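Zerurcombe early warning station

Zerurcombe was a Cold War radar and listening post on the moor above the village of Hondstead. It was built to give notice of a missile attack and passed its readings by landline to a regional control bunker. The station is chiefly remembered for the Oto alarm, a false warning that was held back by the officer on duty.

The site had two radar heads, a plant room and a sunken operations block with walls thick enough to withstand a near miss. It was staffed by 100 people in five watches. Standing orders required any track lasting longer than two minutes to be reported upwards without comment. 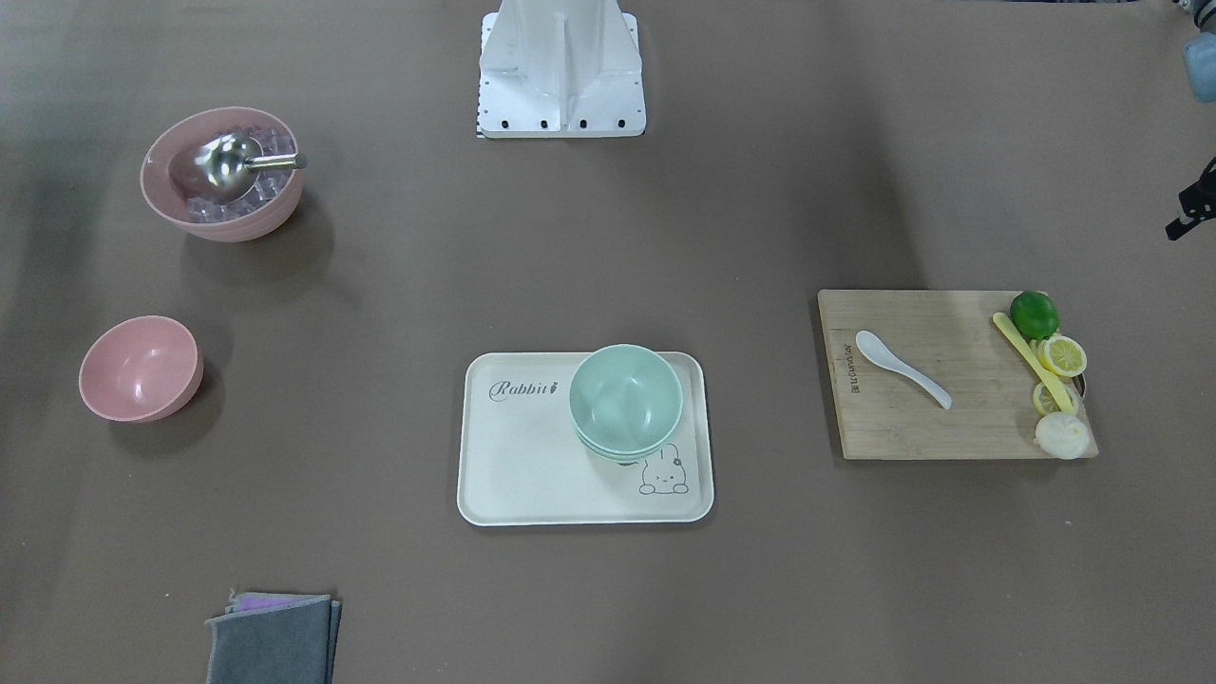 The Oto alarm took place in January, shortly after 3 a.m. The northern radar head, known as Oto, reported a group of rising objects at a range of 500 miles. The watch officer, Estrella Arriaga, noted that the southern head showed nothing and that all the returns had the same strength. She logged the track as a fault and asked for a line test. The inquiry traced the returns to a receiver cabinet that had worked loose on its mountings. Its replacement stood on a wide foot with a row of screw holes along the lower front edge, much like the four on the white base on the tabletop, and could be fixed down from the front -- the older type had to be reached from behind.

Arriaga was neither praised nor charged. The inquiry papers stayed closed until the historian Yolotzin Maldonado obtained them for her study of the Tarawneh line, the chain of stations to which Zerurcombe belonged. Maldonado argues that the order on reporting was the greater danger, as it left no room for doubt to be passed on with the track.

The radar heads were taken down after closure. The operations block survives and is used as a farm store.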